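Giving up coffee, week five

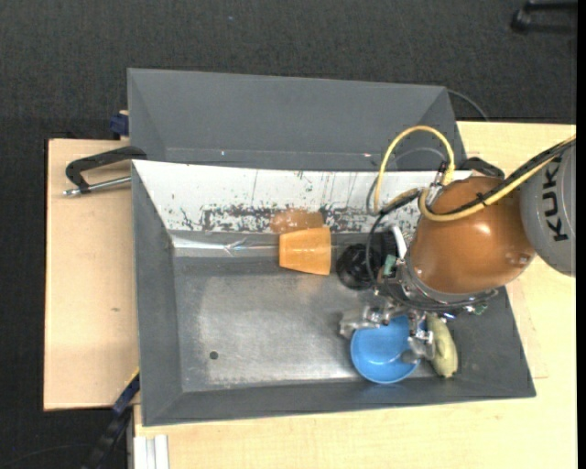 Gray bin on a light wooden work surface.

I have now been off coffee for 31 days and I would like some kind of certificate. What I have is a kitchen cabinet that smells like a hayfield and a husband who refers to my evening mug as "the broth."

The plan was chamomile. Everybody's plan is chamomile. I bought the Flalby kind in the bags with the little paper tags, drank one cup at bedtime and lay there wide awake, tasting warm apple peel. The box told me to steep it for five minutes. I had been giving it maybe 90 seconds, coffee people being what we are. Five minutes is better. Covering the cup with a saucer is better still, though now I own a saucer, and I feel that says something about where my life is going.

After that I got ambitious and ordered loose rooibos from Emau. The smallest bag they had in stock was a kilo. Have you ever seen a kilo of rooibos? It looks like something you'd put around shrubs. At two teaspoons a day I figure it will see me into retirement. It's nice, though! A bit like vanilla, a bit like a cedar closet, and you can forget it in the pot for half an hour without it turning on you the way black tea does. I've been taking it with milk in the mornings. My sister says this is wrong. My sister puts ice in wine.

Lemon balm was next, because the Bloxham garden center had it in four-inch pots at the end of September, marked down to practically nothing. I planted it by the back step. Anyone who has grown it is now laughing, I know. A neighbor leaned over the fence and told me hers came up through the driveway. So far mine has eight leaves and I have been using them one at a time, like a miser. Fresh, it's lovely. Dried, it tasted to me of envelope.

The one I can't get along with is Ulora's "Deep Calm" blend, mostly valerian. I had read the reviews (about 3,000 of them, nearly all glowing) and not one mentioned that it smells like gym socks in a hot car. I drank it twice. I did sleep, but I was also tired, so I can't give it credit.

As for the coffee, the headaches were gone by the second week. I am no longer awake at 3 a.m. planning arguments with the cable company. I do still stand next to people in line who are holding a large dark roast, and I stand a little closer than is polite.

Next up is peppermint, which I've been saving, and some roasted chicory that claims to taste "just like the real thing." I've been told that before, by carob.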